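Community support > Small grants > Frequently asked questions

Clillard Community Fund: frequently asked questions

Last updated: Sep 21, 2025

The Clillard Community Fund makes small grants to voluntary and community groups working within the parish and its neighbouring villages. Applicants are asked to read these answers together with the guidance notes before completing a form.

Who may apply?

Applications are accepted from constituted groups, registered charities, community interest companies and parent associations. A group must have a written set of rules and a bank account in its own name requiring two signatories. Individuals may not apply, and neither may businesses trading for private profit.

Our group is newly formed. Are we eligible?

Yes, provided that a governing document has been adopted and the bank account is open by the date of application. New groups are not expected to supply a full year's accounts. A simple budget for the first twelve months will be accepted in their place.
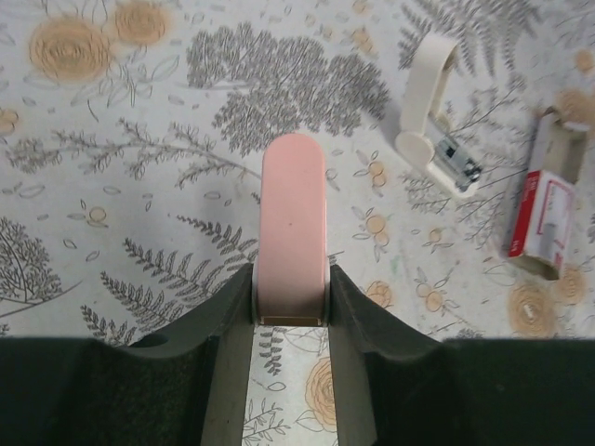 Photo: Clillard Community Fund

How much may be requested?

The smallest award is £242 and the largest is £3,097. Requests for £500 or less are made on the short form, which has 4 pages. All other requests are made on the standard form and must be accompanied by two written quotations for any single item of equipment.

What can the grant be used for?

Grants may be put towards hall hire, equipment, training, sessional fees, travel by members and the printing of publicity. Reasonable running costs may be included where they relate directly to the activity described. The Fund does not support:

- activities promoting a religious or party political cause
- spending that has taken place before an offer letter is issued
- repayment of loans or debts
- work which a public body has a legal duty to carry out

May we apply if we already receive money from another source?

Yes. Other income for the same activity must be declared on the form, including sums applied for but not yet decided. Groups holding a current Guillot Bursary may apply for a different activity only.

What is Wireo, and do we need to register?

Wireo is the online portal through which all forms are submitted. One person should register on behalf of the group, using an email address that will remain in use for the life of the grant. Part-completed forms can be saved and returned to. Groups without internet access may ask for a paper copy at the Vondance Centre during opening hours.

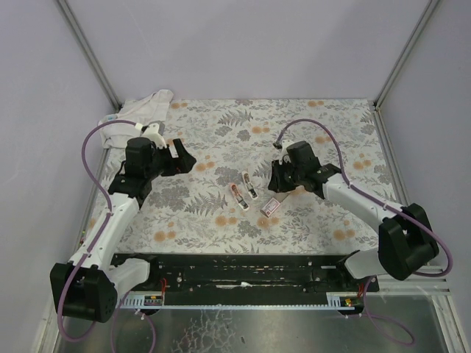
When are decisions made?

The panel considers short form requests throughout the year. Standard form requests are considered twice a year, and the spring round closes at noon on the last working day of March. Forms received after the closing time are carried forward to the next round, and the applicant is informed by email.

Can someone check our form before we send it?

Staff are able to comment on one draft from each group, provided that it is received at least ten working days before the round closes. Comments are limited to eligibility and completeness. Staff cannot advise on whether an application is likely to succeed and take no part in scoring.

How is the money paid?

Payment is made by bank transfer once the signed offer letter and a recent bank statement have been received. Larger awards may be paid in two parts, with the second released on receipt of an interim report.

What must we provide afterwards?

A short report is due within eight weeks of the end of the activity. It should state how the money was spent, who took part and any changes from the original plan. Receipts must be kept for six years and produced on request. A group with an overdue report may not submit a further application.

Our application was refused. May we appeal?

The panel's decision is final as regards the merits of an application. A group which believes that the published procedure was not followed may write to the Fund within 20 working days of the decision. Written feedback is available to all unsuccessful applicants.

Filed under: Funding advice, Voluntary groups, Small grants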